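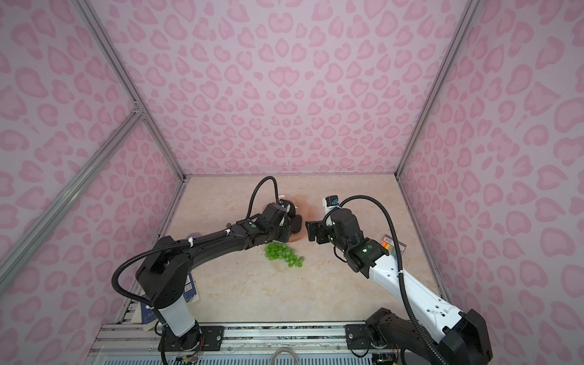

Figure 6. Two robot arms over a marble-patterned tabletop, with patterned backdrop on three sides.

4.2 Shifts of narrator in the exile corpus

The corpus holds 354 novels of exile and return, all read in English translation. We split each novel into chapters and tagged every chapter for narrator, generation and place of telling. Chapters with more than one narrator were divided at the point of change, which gave 1539 segments in total. Letters quoted inside a chapter were tagged apart only when they ran past 80 lines.

Imrie's earlier scheme treats a child who retells a parent's story as a single voice. We found this hard to apply. In Honorato, for instance, the daughter begins in her own words and slides into her father's within a paragraph, with no break on the page. Our readers marked such passages as "carried" and left the generation tag open until a second reading.

Carried passages cluster near scenes of departure. They are less common in the return chapters, where the younger narrator tends to speak alone - often in the present tense. The Hadunlow trilogy is the clearest exception. Its last volume gives the whole return to the grandmother, who never leaves the port, and the grandson's account is limited to dated notes.

Place of telling was harder to settle. Rinddale names its city only once, in the epigraph, and the two translations of Zornilitz disagree on whether the frame story is told abroad or at home. We kept the reading of the later translation and list the affected segments in Appendix B.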